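Itziar Aguirre folds laundry the way other people do crosswords, with a cup of tea going cold beside her and no particular hurry to finish. I'd written to her at Drirnmont to ask whether she would talk to me about looking after winter knits, and she wrote back the same evening to say yes, of course, but would I mind terribly if she kept working while we chatted? I didn't mind at all. I've always found people easier to talk to when their hands are busy, and Itziar, who ran the mending bench at Clostenia for 13 years before she started teaching evening classes, has very busy hands indeed.

"My mother ironed everything," she told me, once we'd got the weather and my late bus out of the way. "Tea towels, pillowcases, my father's singlets. I loved her dearly and I swore I'd never do it. So I came at folding from the lazy end, really. If you put a thing away properly, you can leave the iron in the cupboard for months on end."

Her first piece of advice was about colour, and it surprised me a little. She doesn't sort by it. Once the washing is done, she sorts by what the cloth wants to do, so the fleecy things and the hoodies go together (they hold air, she says, and will take up the whole shelf if you let them), the textured cottons go in another lot, and anything ribbed gets left until last.

"Waffle is a lovely cloth but it has a mind of its own," she said. "You fold it in half and you think you're done, and then you look at the grid and see that one side is all square and neat and the other has gone squashed up like an accordion. So you've got to coax it. You take a small pinch, you give it a little tug along the rows, and you let it settle. If you haul on it you'll have a ripple there that'll stay till the next wash."

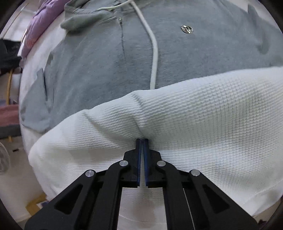

Chia-jung Ko, reading a draft of these notes, wrote in the margin that she goes the other way entirely and rolls all her waffle cotton, towels included, and that in a small flat with one narrow cupboard she wouldn't dream of doing anything else. I passed this along to Itziar, who laughed and said she had nothing against rolling. She rolls for travelling, and she rolls her socks, and she thinks a drawer of rolled towels looks very cheerful. She just finds that a rolled top comes out with a twist in it, and then she's back to thinking about her mother's iron.

We got on to hooded garments after that, which she calls the great troublemakers of the linen cupboard. Her method is to lay the thing out flat, face down, and bring the hood back over the shoulders before anything else is touched. Sleeves come in next, one over the other, straight across and never on the diagonal, and then it goes up in three from the hem. "People leave the hood for last and then they've got a lovely flat parcel with a great lump on top," she said. "You can't stack on a lump. I've tried! My son had a tower of them in his room that came down every time somebody shut the front door."

I asked where she likes to work, expecting to hear about a proper table, and she shook her head. She has one, a good solid one bought second-hand when the Mateos shop in Tillton closed down, and it is covered in sewing. She prefers a bed. The height suits her back, and there's room to spread out, and if you have a plush blanket on top, she says, so much the better for knits, which skate about on a bare tabletop but will stay where you put them on a bit of pile.

"The only nuisance is the fluff," she added. "Cream things don't show it, navy things show nothing else. Give the blanket a good shake first, out on the verandah if you've got one, and don't put your black jumpers down on it unless you're fond of the lint roller."
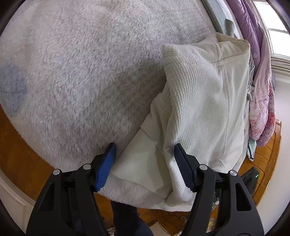 "And with ribbing, you look for the seams," she went on. "The ribs will wander all over the place and you mustn't trust them. Find the side seam, run your fingers down it from the armhole to the hem, and get that lying straight. Everything else will follow along behind, more or less. Then I do the cuffs, and I don't stretch the cuffs, ever. I had a student, Julián Cabello, a dear man, who used to snap his like rubber bands, and by March his sleeves were down over his knuckles."

Does she ever hang a knit? Never, she said, and then thought about it and admitted to one cardigan, a light one, which lives on a padded hanger behind the door, where she can grab it on the way out to the clothesline. The heavy ones lie flat, no more than 4 to a pile, with the thickest at the bottom.

By then the kettle was on again and she had started on the pillowcases.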